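Setting up a furnished room for two-armed robot trials: clearance, cables and light
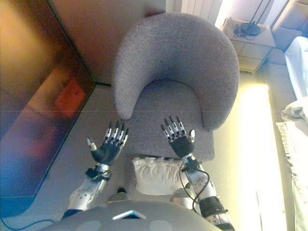
This guide covers the room check we carry out before a two-armed robot is allowed to handle soft goods in a domestic setting. It applies to bedrooms, sitting rooms and any other room with fixed furniture and daylight. It does not cover kitchens or stairs, which have their own pages. The procedure was drafted at Fodbridge by Sarita Rathore and Jinfeng Han and is in use at both of our sites.

Before you start

You will need a tape measure, low-tack floor tape, cable clips, the site log and a second person. The second person holds the stop button from the moment the arms are powered and does no other job. If that person has to leave, power the arms down first.

The figures below are our own house limits. Where your local rules or the maker's manual ask for more, use the larger value.

Step 1. Mark the working area

Tape a line on the floor around the furniture the robot will reach for. The line should stand 90 cm out from the furthest point either hand can reach with the torso at its working position. Measure from the fingertips with the hand open. Measuring from the wrist is the most common fault we find in returned logs.

If a wall or bed falls inside the line, run the tape up to it and stop. Write "closed side" in the log. A working area may have no more than 2 closed sides, and no person may stand on a closed side while the arms are live.

Step 2. Deal with cables

Walk the floor and look for anything that crosses the base's path. Mains leads, screen leads and lamp flexes should be moved behind furniture or clipped to the wall. Do not tape a lead flat across the path, as the wheels will lift the edge in time.

Then check the cables on the robot itself. Move each arm by hand through its full range with the power off. A loop at the wrist or forearm needs enough slack for full rotation, but it must not be able to hook over a chair arm, a drawer handle or a lamp. If it can, shorten the loop at the next clip and repeat the movement.

Step 3. Check the light

Direct sun on a pale floor can wash out the head camera, and the depth reading often goes with it. Open the camera view and look for areas where the floor has lost all texture. Close a blind until the texture comes back, or wait. Do not correct it with exposure alone, because the darker parts of the room will then drop out.

Glossy surfaces such as mirrors, screens and glazed doors can return false depth points. Cover them with a matt cloth, or mark them as no-go zones in the map. Log which method you used.

Step 4. Set the approach pose

For seats and low cushions, bring both hands in open, palms forward, and pause above the front of the seat. Hold for two seconds. The operator should check three things in the camera view: both thumbs are clear of the chair arms, the object is between the hands, and nothing loose hangs from the wrists.

Speed at the fingertips during approach is limited to 166 mm per second. Grip force for pillows, throws and bedding starts at the lowest setting and goes up one step at a time.

Fringed or tasselled fabric needs extra care. Threads can enter the finger joints, so keep such items outside the working area unless they are the object of the trial.

Step 5. Sign off

Both people sign the log before the first live movement. Record the room, the closed sides, the blind position and any covered surfaces. If furniture is moved, go back to Step 1.

Questions about the limits go to Setsuko Tsuji. Log sheets are kept for 38 months.

Last revised Jan 18, 2018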